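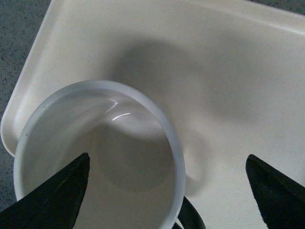 Teleoperated demonstration means that the operator's hand motion, read from the leader arm, becomes the training target for the follower. Whatever the operator does, including hesitation, ends up in the record. For this reason the approach is taught separately from the grasp. With a bowl on a tray, the useful reference is the rim: one finger goes over it and into the bowl, the other stays outside above the tray. White glaze on a cream tray gives the wrist view little contrast, so the operator should slow down before closing and let the shadow along the rim show how far away the tray is.

Print this page
E-mail this page

Unit 4. Recording demonstrations

Session files for this unit are in the Skaltitz folder. The Clastalier leader arm must be zeroed before each session. If it is zeroed with the wrist turned, the offset carries into every episode and cannot be removed later.

Procedure

1. Place the tray and dishes according to the layout card. Leave the tray at the angle given; do not square it to the table edge.
2. Bring the follower to the home pose and wait 2 seconds before recording.
3. Move at one steady speed. A pause longer than 3 seconds ends the episode.
4. Open the fingers fully before withdrawing — a half-open gripper drags the dish.
5. Return to home and stop the recording.

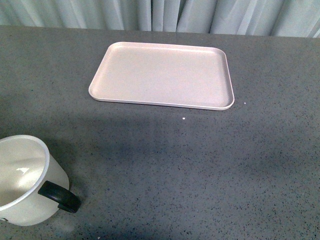

Each layout is recorded 10 times before the next card is drawn. Failed grasps are kept and tagged "F" in Gounder. Episodes in which the operator corrects a failed grasp are tagged "R" and stored apart, as the two are weighted differently in training.

Hand guiding (Fokura arms only)

With the joints released, the arm is moved directly. Force data are cleaner, but the demonstrator's hands often enter the head camera view. Hold the arm behind the wrist, never by the fingers. Replay the motion once with the joints powered, and record the images during replay.

Reading for next time: Unit 5, sections on time alignment and action chunking.

Print this page
E-mail this page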